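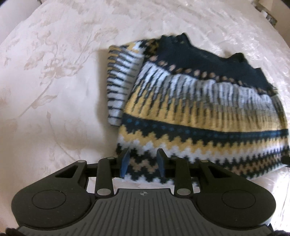 According to Araba Agbenyega, the itching was always worst at night, and she had assumed for a whole winter that it came from dry air. Her remark was recorded during the first interviews for this report, which concerns contact dermatitis of the hands and forearms among students at Brotmont College.

Contact dermatitis is an inflammation of the skin that follows contact with an irritant or an allergen. The skin may become red, dry, cracked or blistered. The irritant form is the more common of the two and is often linked to frequent washing, soaps and cleaning products.

The project group, Jérémie Chauvin and Bernice Opoku, distributed a questionnaire in the Lamptey residence halls and received 662 completed forms. A further 40 students agreed to a short interview. Forms with no answer to the question on symptoms were set aside before the results were tabulated.

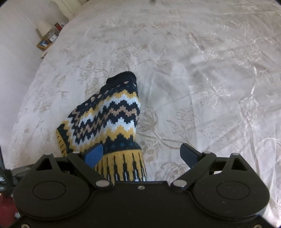
Can contact dermatitis be passed from one person to another? It cannot be caught, as it is a reaction of the person's own skin and does not come from an infection.

Respondents who washed dishes at work reported symptoms more often than the others. The group did not examine anyone's skin, and all findings rest on the students' own accounts. The interview guide is given in Appendix 2.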